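Vundano Project Report: Learning to Open Household Doors from Demonstration
Ott Kivi and Leen Tannous

1. Aim

The project examined whether a two-arm policy trained only on teleoperated demonstrations could open a microwave door and leave the cavity clear for loading. Closing the door was outside the scope of the work.

2. Data

The authors recorded 266 demonstrations in February. Of these, 171 were kept for training. The others were removed on account of operator pauses or missing joint readings. The microwave was shifted and turned slightly between recordings.

3. Method

The policy takes camera views and joint positions as input and predicts short sequences of arm motion. Training ran for 1,100 epochs. A trial counted as a success only if the door was fully open and the turntable could be reached from the front.

4. Results

The policy met this standard in 89 percent of trials. Most failures occurred when the gripper slipped off the edge of the door.

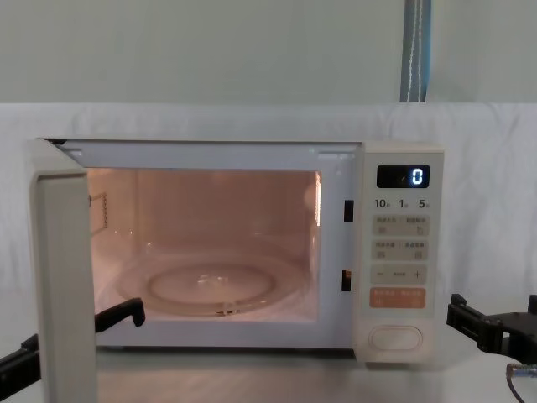
5. Limits and Further Work

Only one microwave was used, and its door swings to the left. The results should not be extended to other door types without new data. Leen Tannous will continue the work with drawers.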